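Room Attendants and Laundry Help Wanted, Prindotel Utico

Prindotel is hiring room attendants and part-time laundry help for the coming season at our Utico building. Work starts in February and continues through the end of the season, with year-round hours possible for people who want them.

The building has 19 guest rooms and a small apartment that is let by the week. Attendants work in teams of 2 and share a floor. A normal shift starts at 8:30 a.m. and ends when the rooms are signed off, usually by 2:30 p.m. Laundry shifts start at noon.

What the work involves:

Stripping and making beds
Vacuuming carpet and wiping baseboards
Cleaning bathrooms and restocking towels
Emptying hampers and taking linen down to the Minami washers in the basement
Reporting anything broken, stained or missing on the room sheet

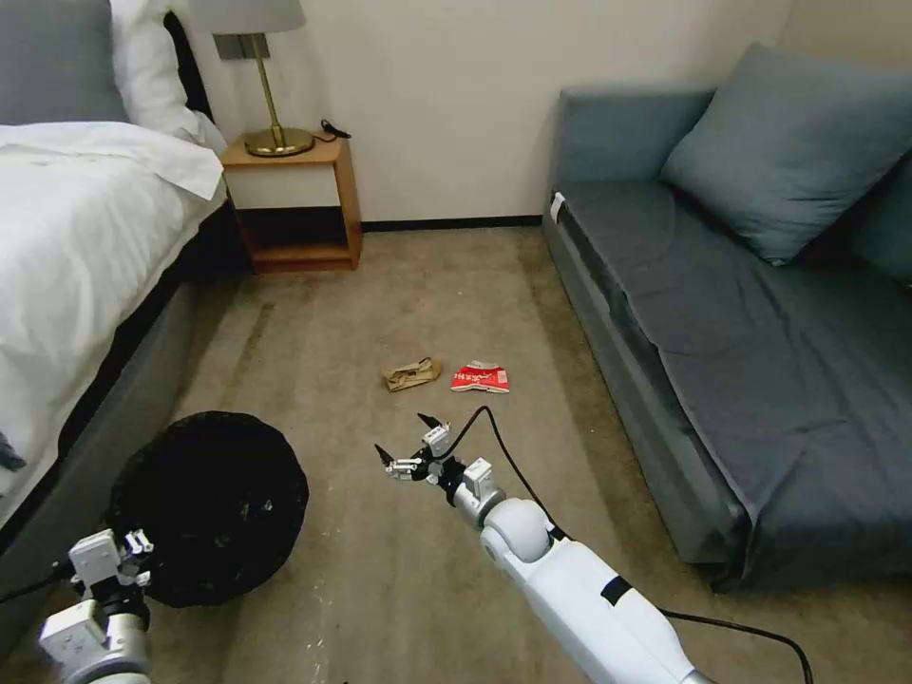 Vanessa writes that the linen was the part she worried about before she started, and that it was fine once she learned to make two short trips with half a bag instead of one with a full bag. She also asks us to mention that the basement stairs are steep and that the service elevator does not go all the way down. Both points are correct. Please keep them in mind if you have trouble with stairs.

Pay and terms

Part-time staff are paid $475 a week for a five-shift week. Extra shifts are paid at the same daily rate. Everyone who stays to the end of the season receives a bonus of $1000, paid with the last check. Uniform shirts are supplied. You need your own closed shoes with a non-slip sole. There is staff parking behind the Vollier building next door, but the spaces fill early.

No hotel experience is needed. New staff work alongside a trained attendant for the first week, at full pay. You should be able to lift a bag of wet towels and be on your feet for most of a shift. Some weekend work is required of everyone, and the schedule is posted two weeks ahead. 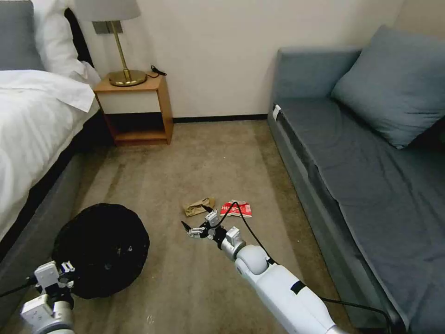
Page last changed: February, 4:10 p.m.

Rooms with a sofa bed take longer to turn over, and the daily room list allows extra time for them. Sheets for sofa beds are kept on a separate shelf in the linen closet and are smaller than the regular ones.

How to apply

Pick up a form at the front desk between 9 a.m. and 4 p.m., or ask for one to be mailed to you. List the shifts you can work and one reference. Applicants for laundry shifts should write "laundry" at the top of the form. We will call you to set up a short meeting and a walk through the building.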